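Edge jointing (woodworking)

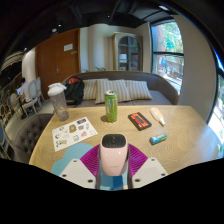
Edge jointing is the joining of two or more boards along their long edges to produce a panel wider than any of the single boards. It is used in the making of table tops, shelves, cabinet sides and bench seats. The finished panel is sometimes called a glued-up panel or, in older workshop manuals, a jointed board.

Principle

Wood glue bonds strongly to the long grain of timber and weakly to end grain. The edges of a board are long grain along their whole length, so a plain glued joint between two well-fitted edges is normally as strong as the surrounding wood. Tests on sample panels usually end with a break in the timber beside the glue line. Dowels, biscuits and loose tongues add little strength in this position and are mainly used to keep the faces level during clamping.

Preparation of the edges

Each edge must be straight along its length and must meet its neighbour without gaps. Small errors in squareness can be cancelled by planing both edges together, face to face in the vice, so that any angle on one board is matched by the opposite angle on the other. Machine-planed edges are often finished with a few strokes of a long hand plane to remove the ripples left by the cutters.

A sprung joint is one in which the edges are planed very slightly hollow in the middle. Clamping closes the hollow and puts the ends of the joint under pressure, which helps them to stay closed as the ends of the boards dry out faster than the centre.

Board selection

Boards for one panel should come from the same batch and should have been stored together in the workshop before use. Moisture content should not differ by more than 2 per cent between neighbouring boards. Larger differences lead to steps at the glue line as the boards settle.

Two arrangements are in common use. In the first, the heart side of each board faces alternately up and down, so that cupping in one board is offset by the next and the panel as a whole stays close to flat, with a slight wave. In the second, all heart sides face the same way. The panel then tends to form a single shallow curve, which can be held down by a frame or by battens. Hofstetter preferred the second arrangement for table tops with a fixed underframe, and Gallardo the first for loose shelves.

Clamping and curing

Clamps are placed alternately above and below the panel to balance the pull. Spacing depends on board width, as the pressure from each clamp spreads outwards at an angle of about 45 degrees. Wide outer boards therefore need fewer clamps than narrow ones. Excessive force squeezes out the glue and may bend the panel.

The workshop should be kept near 18 °C until the glue has set. Surplus glue is best scraped off when it has reached a rubbery state, since wiping it with a wet cloth spreads it into the pores and may leave pale marks under a finish.

Movement in use

A jointed panel swells and shrinks across its width in the same way as a single wide board. Fixings to a frame must allow for this. Wooden buttons, slotted screw holes and figure-of-eight plates are all suitable. Screws driven tightly through a rigid rail can cause the panel to split, commonly along the grain near an end. Panels more than 70 cm wide need particular care in rooms with seasonal heating.

Faults

An open joint at the end of a panel usually points to poor fitting or to rapid drying. A sunken glue line is caused by planing the surface too early, while the wood beside the joint is still swollen with water from the glue. A raised line may appear where a flexible glue has crept under load.

See also

Breadboard end
Tongue and groove
Wood movement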